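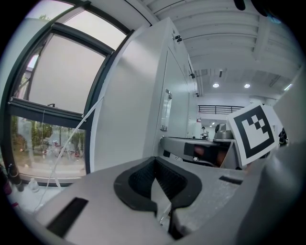
*The window end, roller shade partway down.*

I've been told twice now that a tall white cabinet would fix my end of the room. Marcus Wojcik swears by them. He read somewhere that closed storage makes you calmer, and I'd like to know who they asked.

My doubts are these. A tall cabinet gets filled from the middle. The top shelf goes to stuff you can't reach and the bottom to stuff you don't want to bend for, so you've paid for the lot and you use half. I measured mine at home on Thursday: 85 centimetres of shelf I'd call useful, and the rest is old chargers and a fondue set.

The recessed handle looks tidy, I'll give it that. No knob to catch your sleeve on. It also collects grey fingerprints, and anyone who says theirs doesn't hasn't looked.

Meanwhile the windowsill does all the work. A little clear plastic bottle has a spot there, and a ledge at hand height will beat a cupboard door every time. I'd sooner have a wider sill and a view of the trees and the parked bikes than another door to open.

The Dunleavy catalogue wants $61 for a set of drawer dividers to go with theirs. Dividers! For the cabinet that was meant to sort me out in the first place. I've left the page open on the desk for Marcus, with the price circled.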